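About Zivbridge

Zivbridge tests whether machines can do ordinary chores yet. We work on household jobs and on the small, repeated tasks found on shop floors: clearing a counter, putting away groceries, sorting returned parts into bins. Companies that build robots come to us when they want an answer from somebody who didn't build the thing.

We started in a rented unit with 2 benches and a borrowed sink. Today we keep a list of 75 chores, 50 of them from the home and the rest from shops and light industry. Each chore has a written start, a written finish and a time limit. A machine gets no credit for coming close.

So, can they do it? In part. Of the 75 chores on the list, 43 have been finished at least once by a machine with no help from a person. That is a long way from finishing them every day in a kitchen the machine has never seen. Boxes, bottles and cans go well. Cloth is slow. Food is still hard – it slips, bruises and bends, and no two pieces are the same shape.

What we do

Our work runs under three names. Tomeo is the home chore list and the testing that goes with it. Hosoda covers shop-floor work, mostly picking, packing and restocking. Saltura is our food handling program, and it takes up most of our bench time in May through the end of summer, when fruit is cheap.

For Saltura, people do the job first, using a hand-held gripper with the same kind of two fingers a robot would have. If a person can't manage a task with two fingers, we don't expect a machine to.
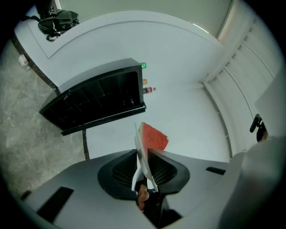

Saltura: a slice of watermelon held upright between the gripper's fingers.

Working with us

We test by appointment, mornings from 8 a.m. Clients get the full results, including the failed runs. We don't sell robots and we don't take a share in the companies that do. Students and teachers may ask for the chore list free of charge – write to the front desk and say which part you need.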